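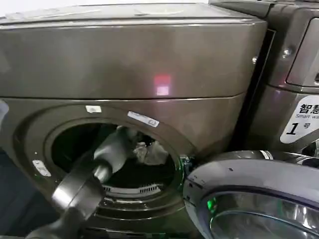 Residual Items in Shared Front-Loading Washers
Student project report, Textile Care and Facilities course
Lộc Đào
March 2, 2018

Search this site Go

1. Purpose

Items left in a drum after unloading are a regular complaint in shared laundry areas. The next user finds someone else's sock, or runs a white load with a dark cloth still inside. The project looked at where such items end up, how easily they can be seen from standing height, and whether the labeling of the machines helps a user return to the correct unit. Mechanical performance of the washers was not studied.

2. Site

The work was done at the Skimby laundry area in Plidville. The washers are commercial front loaders. Dryers were left out because their drums are lit differently and the results would not be comparable. Users reach the washers from an open room that also has drinks shelving along one wall. 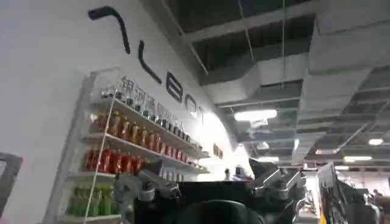

Figure 2. Drinks shelving, with amber, red and green bottles on separate tiers.

A row of one color is recognized at a glance, even when the far end is hard to make out. A washer drum offers the opposite condition. The interior is dark, the cloth is folded on itself, and a gray item against the back of the drum has very little contrast. This comparison is informal and no timing was attempted on the shelves.

3. Method

A test load was made up of plain white cloths, gray cloths and one colored garment. Total dry mass was 1,157 g, weighed before the first trial on the Jurnine bench scale in the course lab. The load was kept the same for all trials. Seven trials were run in February. In each trial the load was placed in the drum by hand, spread toward the back, and then removed by a participant who had been told only to empty the machine. The participant closed the trial by saying "done." Anything still inside at that point was recorded as residual.

No wash cycle was run. Wet fabric clings to the drum wall and would probably raise the number of residual items, so the results should be read as a lower limit.

4. Results

Residual items were recorded in two trials. In both cases the item was a gray cloth at the back of the drum. White cloths were never left behind. The colored garment was removed first in most trials, even when it was not the closest item to the opening.

Participants tended to stop when nothing light-colored remained in view. Only a few put a hand to the back of the drum as a check. Those who did found everything.

5. Machine identification

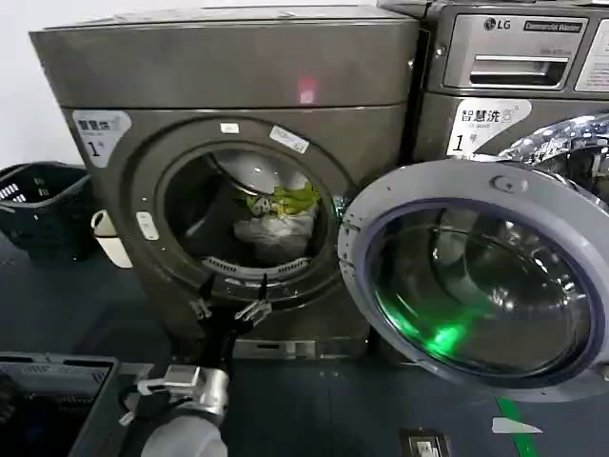
Returning to the right washer depends on the unit label, and on this point the site is weak. A user who walks away during a cycle has to remember either a position or a number. On the two adjacent gray machines the 智慧洗 stickers both show a large "1", so the large numeral is of little use in telling them apart from a distance. The finish is also similar on both. The stickers are not at the same height - one is at the upper left of the front, the other sits below the control panel - and a user who has learned one location may have to search for the other.

6. Recommendations

a) Add a short notice near each opening asking users to feel the back of the drum before leaving.
b) Mark adjacent units with large characters that clearly differ.
c) Place the unit sticker in the same position on every machine.
d) Repeat the trials with damp fabric.

Item (b) was discussed with Khúc during the draft review and kept as written. Cost was not estimated.

7. Limits

The sample is small and a single load was used. Participants knew they were taking part in a trial, which may have made them more careful than usual. Room lighting was not measured.

Related reports
Lint Screen Cleaning Intervals in Shared Dryers
Detergent Drawer Residue: A Short Survey
Label Height and Reading Distance on Coin Machines
Folding Table Layout for Small Laundry Rooms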